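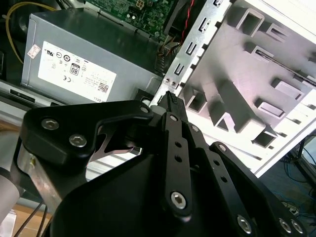 1/ Comparativo de garras para desmontagem de desktops, segunda rodada. Tarefa: pegar um conector preto com extremidade estriada e levá-lo até o gabinete aberto. Braço, câmera e controlador iguais nas duas configurações. Muda só a garra.

2/ Garra A: Kuhlmann, dedos articulados por elos pretos chapados, furados, parafusos sextavados internos. Garra B: Bakelico, dedos paralelos em guia linear. Controlador Notent nas duas, mesma versão de firmware, mesmos limites de corrente.

3/ Câmera no punho. Com a Kuhlmann, os elos e a carcaça ocupam boa parte da metade inferior da imagem. A ponta dos dedos continua visível perto do centro, e é ali que preciso de pixels. Com a Bakelico sobra mais campo livre, mas a ponta fica mais baixa e some antes do contato.

4/ O gabinete de teste tem fonte cinza com etiqueta branca (lê-se DELL na borda de baixo), placa-mãe verde no alto e parede lateral clara cheia de ressaltos e recortes quadrados. Ruim para o detector de bordas: cada recorte da chapa vira candidato a encaixe.

5/ Resolvi com máscara fixa sobre a região da garra e limiar mais alto na chapa. A máscara da Kuhlmann precisa acompanhar a abertura dos elos, então são 3 máscaras interpoladas pela posição do motor. A da Bakelico é uma só.

6/ Preensão: o conector é pequeno e as estrias ajudam. Nos elos articulados a ponta descreve um arco ao fechar, e o ponto de contato avança alguns décimos de milímetro. Compensei no eixo Z, em função da abertura. Sem compensação, o conector entra inclinado.

7/ Masanobu Okabe perguntou por que não uso controle de força no fechamento. Uso, mas a corrente do motor é um estimador fraco com essa transmissão. O atrito nos pinos varia conforme a orientação do punho. Virado para baixo o valor é um, de lado é outro.

8/ Resultado parcial: em 9 tentativas por garra, a Kuhlmann perdeu o conector 2 vezes e a Bakelico 3. Amostra pequena demais para concluir qualquer coisa sobre retenção. O acesso, sim, ficou claro: os elos finos passam rente à borda metálica dobrada do gabinete e o corpo da Bakelico encosta nela.

9/ Cabos: há um par trançado vermelho e preto ao lado da placa-mãe e um feixe colorido logo abaixo. Mantive uma zona proibida retangular em volta deles no planejador. É conservadora e custa alcance no canto direito. Em julho troco por uma malha.

10/ Hartmut Rieger sugeriu dedos mais longos na Bakelico. Encomendei um par em Udville. O momento na guia aumenta e o fabricante não publica limite para esse comprimento, então começo com a corrente reduzida à metade.

11/ Detalhe de montagem para quem usa a Kuhlmann: trava-rosca média nos parafusos dos elos. Os meus afrouxaram, e a folga apareceu primeiro como erro de repetibilidade na câmera. Perdi uma tarde recalibrando a transformação punho-câmera à toa.

12/ Log da rodada: sessão 1789, CSV com posição, corrente e abertura a cada ciclo do controlador. Quem quiser os dados me mande mensagem. Os dedos longos entram na próxima rodada, com o mesmo gabinete e o mesmo conector.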